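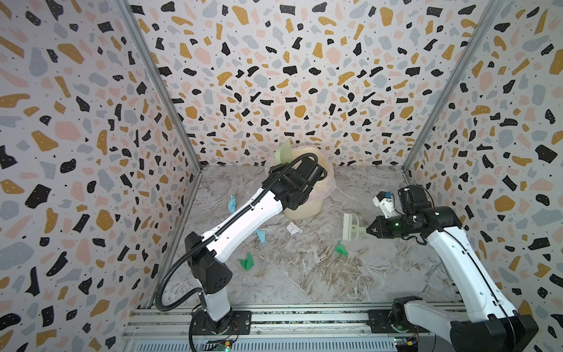
June 2019

So I've finally given up sugar in my tea, and I'm telling you all so that I can't quietly go back to it.

It started in February, when I went down to Devon to stay with my friend Silvana Fontes for a few days. Silvana makes tea the way my gran did (pot, cosy, proper wait) and she doesn't keep sugar in the house at all. Not a grain! I looked in every cupboard while she was out with the dog. I found a jar of very old cloves and three kinds of lentils, and I drank my first cup standing at the window feeling extremely sorry for myself.

By the end of the visit I'd stopped pulling a face. Then I came home, put two spoons in the first mug I made, and it tasted like syrup. I drank it anyway. And the next one. It took me until Easter to have another go.

The method, if you can call it that, was to go down by half a spoon every fortnight. Lev Nazarenko at work told me this was cowardly and that I should just stop, but Lev drinks black coffee out of a flask lid and I don't think he's ever enjoyed a hot drink in his life. Half a spoon was fine. The last half was the horrible one. I had a headache, I was short with everybody, and I ate a whole packet of custard creams in one sitting, so I'm not sure the sugar total for that day came out any lower.

What I hadn't expected was how fussy I'd get about the tea itself. All those years of two sugars and I had no idea that the bags I was buying were so dull. I've tried 5 different sorts now and the clear winner is a loose one called Honorato, which I order from a little shop called Cisar. They sell it in 100 gram bags and I get through one far quicker than I'd like to admit. It's malty and a bit smoky and it can stand a good splash of milk. Four minutes in the pot, no longer. I left one for ten while I was on the phone to my sister and it could have stripped paint.

Loose tea does mean mess, mind you. I've got leaves in the sink, leaves down the side of the cooker, leaves in my slippers (how?). I bought one of those metal baskets that sits in the mug and it's all right, though the holes are a touch too big and you get a sludgy last mouthful. If anyone knows a better one, please tell me in the comments. I don't want a novelty one shaped like a submarine, I've been given two of those already.

The other thing is other people's houses. I've said "no sugar, thanks" to my aunt on every visit since April and every single time there's been sugar in it. She nods, she says "good for you", and in it goes. I've started offering to make the tea myself, which she takes as an insult.

Next up is biscuits, possibly. I did say possibly. There's half a packet of ginger nuts in the tin and I'm not starting before they're gone.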